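Where does hospital rubbish go?

Quick one this week, because lots of you in Trirnley asked after the school trip. What happens to the bins in a hospital? Do they go in the same lorry as your crisp packets?

Some do. Some really don't.

First, what's in there

A hospital is a bit like a town squashed into a building. People eat there, sleep there, have babies there, do paperwork there. So a lot of the rubbish is dead ordinary. Sandwich boxes. Newspapers. Envelopes. Banana skins. A bunch of flowers that has gone brown.

Then there's the other stuff. Plasters and bandages with blood on. Used needles. Nappies, big and small. Gloves, loads and loads of gloves. Old medicines that have gone past their date. Little tubes that had wee in them for testing.

You wouldn't want those mixed up with the banana skins. Or spilling out of a bag in the street for a fox to find.

Why can't it just go in one big bin?

Germs, mainly. Germs are tiny living things, much too small to see. Most do you no harm. Some can make you poorly. If someone has an illness that spreads, bits of it can be on their tissues and bandages, and some germs can hang on for hours or even days on a surface. So whoever picks up the bag next needs to know what they're picking up.

Also sharp things. A needle goes straight through a plastic bag, no trouble at all. And then straight through a glove. Ouch. So needles never go in a bag. Never ever.

And medicines. Tip them down the sink and they get into the water. Fish don't need your grandad's tablets.

The colour trick

So how do you tell a nurse who is rushed off her feet, in the middle of the night, which bin is which? Colours! Everybody learns the colours.

In lots of British hospitals it goes somthing like this.

Black or clear bag. Ordinary rubbish, like at home.
Orange bag. Things that might have germs on that spread illness. These can be heated up until the germs are dead.
Yellow bag. Things that have to be burned, in a very hot furnace.
Yellow bag with black stripes. Nappies and pads and such. Smelly but not catching. People call it the tiger bag, which is a good name.
Hard box with a lid. Needles and other sharps. The lid might be a different colour depending on what was in the needle.
Box with a blue lid. Old medicines.

Your hospital might do it a bit differently, so don't go telling the nurses off.

The person who makes the rubbish is the person who picks the bin. Take the glove off, drop it in the right bag, done. Nobody sorts through it afterwards. Think about why – would you put your hand in?

When the bag is full

It isn't filled to the top. You stop when there's still room to tie the neck properly. Overstuffed bags split. The bag gets tied and gets a tag, and the tag says where it came from. Which hospital, which ward. So if there's a needle in there by mistake, they can go back and say, er, was this you?

Then a porter wheels it off in a big bin with a lid that locks. Into a store room, door locked too. Not a place for playing hide and seek.

Lorries next. The Trirnley one comes from a firm called Skokico and it comes at 8 in the morning, before visitors. The driver has paperwork for every load. What it is, where it's from, where it's going. The place at the other end checks it matches. If it says orange and it's yellow, somebody is going to get a phone call.
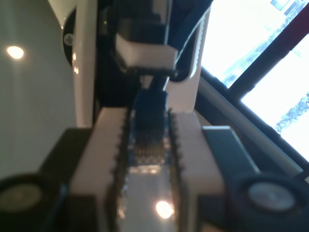
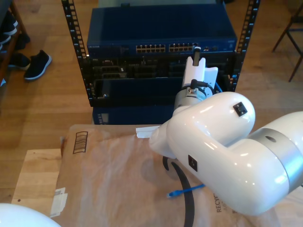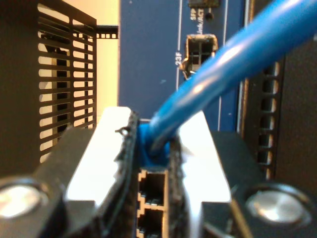
Heat, or fire

OK so there are 2 main ways to deal with the germy stuff.

Way one, heat and steam. You know a pressure cooker? A pan with a lid that clamps down so the steam can't get out, and it gets hotter than normal boiling water. Now picture one as big as a garden shed. The orange bags go in, the door shuts, steam gets in everywhere, even into the folds. Germs can't stand it. After a good long cook what comes out is still rubbish, but it's not dangerous rubbish. Usually it gets chopped up as well so you can't tell what it was. Little soggy bits. It can be burned to make electricity, for instance.

The Trirnley bags go to the steam plant at Drorkov. There's a smell, yes. Sort of wet cardboard.

Way two, fire. Yellow bags and medicines go into an incinerator, which is a long word for a very hot furnace with very strict rules about smoke. Medicines can't be fixed with steam. Steam kills germs but a tablet isn't alive, so there is nothing to kill. You've got to break it up into something else, and fire does that.

What about the smoke? It goes through filters first. Filters are like a sieve, but for dust so fine you could hardly see it. Other bits of kit wash out the nasty gases. Then up the chimney. There are meters keeping an eye on what comes out, all day and all night. What's left at the bottom is ash, a small heap compared with what went in.

And the heat isn't wasted, or it shouldn't be. The plant at Wattanapong Road uses its heat to make hot water for the buildings next door. The planners reckon some 2000 homes could be kept warm from it one day if the pipes ever get laid. We'll see.

Why not recycle it all?

Good question, we got this one a lot. Hospitals do recycle. Cardboard mostly, heaps of it, and clean plastic, and batteries and food scraps. But a bandage with blood on can't be a new bandage. Nobody would fancy it.

What they can do is make less of the expensive kind. If you chuck a sandwich box in a yellow bag, it gets burned in the special furnace at special furnace prices. Silly. So putting the right thing in the right bag saves money, and saves fuel too.

Some things can be used again after a proper clean. Metal scissors, for one. Cloth gowns instead of paper ones. They get washed, checked, wrapped up and sent back.

What about stuff at home?

You might have a bit of this at home and not know it.

Plasters, tissues, the odd bandage – normal bin. Fine.

Old medicines. Not the bin, not the loo. A grown-up can take them back to the chemist.

Needles. Some people need injections at home, if they have diabetes say. They have a little hard box with a lid, like the hospital one, and when it's full it goes back to be dealt with safely. Leave the box alone, even if it rattles.

And if you ever find a needle outside, in the park or on the beach:

Don't touch it. Not with a stick, not with your sleeve.
Remember where it is.
Tell a grown-up straight away. They can ring the council.

If it pricks you, tell someone that very minute, even if you were somewhere you weren't meant to be. You won't be in trouble.

Try this

You need 3 boxes, some paper and pens or paint. Make your own colour code for the rubbish in your bedroom. Paper in one, apple cores in another, everything else in the last. Now see if the rest of your family can do it with no help from you. Do they get it wrong? Does it help if you draw a picture on the front? Hospitals have the same bother, that's why there are posters over the bins with drawings on them.

Wash your hands after.

Words to know

Clinical waste: rubbish from looking after poorly people that could hurt someone or pass on an illness.
Sharps: needles, blades, anything that can cut or prick.
Incinerator: a very hot furnace for burning waste.
Porter: a person who moves things (and patients) round the hospital.
Filter: somthing that lets air or water through and keeps the dirt back.

Next time, what happens when you flush. Bring a peg for your nose.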